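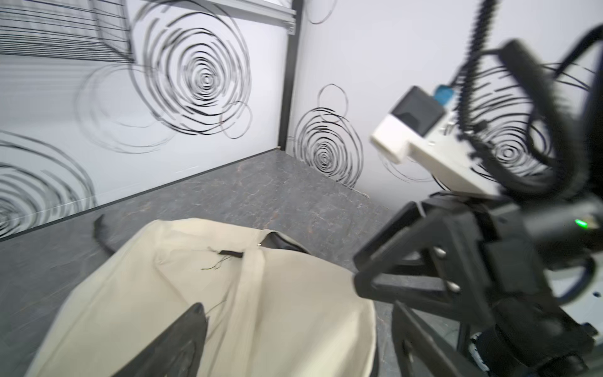

图 4-1 米白色帆布袋与宽背带

## 4 剧本导入与场次表

本章适用于 Masanja 剧本管理软件 2 版,修订日期 2020年2月19日。操作前应已完成第 3 章的账户与项目目录设置。

### 4.1 支持的文件

导入模块接受下列格式:

- 纯文本(.txt),编码为 UTF-8 或 GB18030
- Fountain 标记文本(.fountain)
- 文字处理文档(.docx),不含修订痕迹
- Skencombe 交换包(.skx),由场记端导出

PDF 文件只能作为附件保存,不能解析场次。扫描件须先在外部软件中完成文字识别,再另存为纯文本。

单个剧本文件的上限为 1,434 个场次。超出上限时,导入在最后一个可接受的场次处停止,日志中写入代码 845。剧集项目应按集拆分后分别导入。

### 4.2 导入剧本

1. 在项目窗口中选择“文件 > 导入 > 剧本”。
2. 选定源文件,点击“下一步”。
3. 在“编码”栏确认预览文字显示正常。出现乱码时,手动切换编码,直到场景标题可读。
4. 在“场景标题规则”中选择一项:
 - **标准**:识别以“内景”“外景”“内/外景”或 INT.、EXT. 开头的行。
 - **编号**:识别以阿拉伯数字加句点或顿号开头的行。
 - **自定义**:按用户填写的正则表达式识别,语法见附录 C。
5. 勾选或取消“保留原场次号”。
6. 点击“解析”。状态栏显示进度,期间可以取消,取消后项目不作任何改动。
7. 在解析结果列表中检查标为黄色的行。黄色表示该行可能是场景标题,但不完全符合所选规则。
8. 对每一条黄色行选择“设为场次”“并入上一场”或“忽略”。
9. 点击“写入项目”。

> **注意:** 写入后,场次表与剧本正文建立关联。此时在外部编辑器中修改源文件,不会更新项目内的正文。更新方法见 4.5。

### 4.3 场次号

未勾选“保留原场次号”时,软件从 1 开始顺序编号。勾选后沿用源文件中的编号,重复编号的后一场自动加字母后缀,例如 169 与 169A。

剧本锁定后插入的新场次一律使用字母后缀,不改变其后各场的编号。删除的场次保留原号,正文位置显示“删场”。锁定前没有此限制。

锁定剧本的步骤:

1. 打开“剧本 > 版本”。
2. 选中当前版本,点击“锁定场次号”。
3. 输入项目管理员密码。
4. 在确认窗口中核对场次总数,点击“锁定”。

> **警告:** 锁定操作不可撤销。误锁定时,只能从锁定前的备份恢复整个项目,此后录入的通告单与场记数据将全部丢失。

### 4.4 人物与署名

解析模块从对白上方的人名行提取人物,写入人物表。同一人物的不同写法会生成多个条目,例如全名、小名和带括号的“画外音”标注。括号内的“画外音”“旁白”“续”及对应的英文缩写由软件自动去除,其余写法须手动合并。

合并人物:

1. 打开“人物”面板,按住 Ctrl 选中需要合并的条目。macOS 上使用 Command。
2. 右键选择“合并为”,指定保留的名称。
3. 检查“影响场次”列表,点击“确定”。

合并后的别名保存在条目详情中,下次导入时自动套用。

编剧、故事及改编来源等署名不从正文提取,须在“剧本 > 署名”中填写。各栏含义如下。

| 栏目 | 内容 | 是否必填 |
|---|---|---|
| 编剧 | 撰写剧本者,按合同顺序排列 | 是 |
| 故事 | 故事提供者 | 否 |
| 原作 | 原作名称、作者及体裁 | 改编项目必填 |
| 联合署名方式 | “合作”或“先后” | 两名以上编剧时必填 |
| 语言版本 | 署名所用文字 | 是 |

“合作”在打印封面上以“与”连接,“先后”以“及”连接。连接词可以在“偏好设置 > 封面”中修改,修改后对所有语言版本生效。

> **说明:** 署名顺序不随姓名排序变化。在人物或人员面板中重新排序,不影响封面。

### 4.5 更新已导入的剧本

收到新稿后,不要重复执行 4.2 的步骤,否则项目中会出现两份相互独立的场次表。

1. 选择“文件 > 更新剧本”。
2. 选定新稿,确认编码与场景标题规则同首次导入时一致。
3. 点击“比较”。左栏为现有版本,右栏为新稿。
4. 逐条处理差异。默认操作为“接受新稿”,需要保留旧文时改选“保留现有”。
5. 在“修订页颜色”中选择本次颜色。
6. 填写版本名称,点击“生成修订稿”。

场景标题改动较大时,比较模块可能将同一场识别为一删一增。此时选中这两条,点击“关联为同一场”,已录入的道具、服装和拍摄时间随之转移。

修订页颜色的默认顺序为白、蓝、粉、黄、绿。颜色只影响打印和导出,不写入正文。用完一轮后从白色重新开始,版本名称中须自行注明轮次。

### 4.6 与 Cimiden 通告模块共用数据

安装 Cimiden 模块后,场次表中增加“拍摄日”“地点”“页数”三列。页数以八分之一页为单位,由排版引擎计算,不能手动输入。

首次启用时:

1. 关闭所有打开的剧本窗口。
2. 在“工具 > 模块”中勾选 Cimiden,重新启动软件。
3. 打开项目,等待页数计算完成。
4. 检查字体。计算页数以项目模板中的字体为准,缺少该字体时状态栏显示红色标记,所得页数不可用于排期。

两台计算机同时编辑同一场次时,后保存的一方会收到冲突提示。选择“另存副本”可保留双方内容,副本不计入页数。

### 4.7 常见代码

- **845**:场次数量超过上限。拆分源文件后重新导入。
- **169**:源文件被其他程序占用。关闭该程序,点击“重试”。
- **2**:项目目录没有写入权限。检查目录属性或更换目录,参见 3.2。

日志文件位于项目目录下的 logs 文件夹。向 Fitberg 技术支持提交问题时,附上当日日志和软件版本号,不要附剧本正文。日志默认保留至下个月末,2 月生成的日志在 3 月末自动清除,需要长期保存的应另行复制。

### 4.8 导出场次表

1. 打开“场次表”,设置需要的筛选条件。
2. 选择“文件 > 导出 > 场次表”。
3. 选择 .csv 或 .xlsx。
4. 需要包含删场时,勾选“包括已删除场次”。
5. 点击“导出”。

导出内容以当前筛选结果为准,隐藏的列不写入文件。剧本正文的导出见第 5 章。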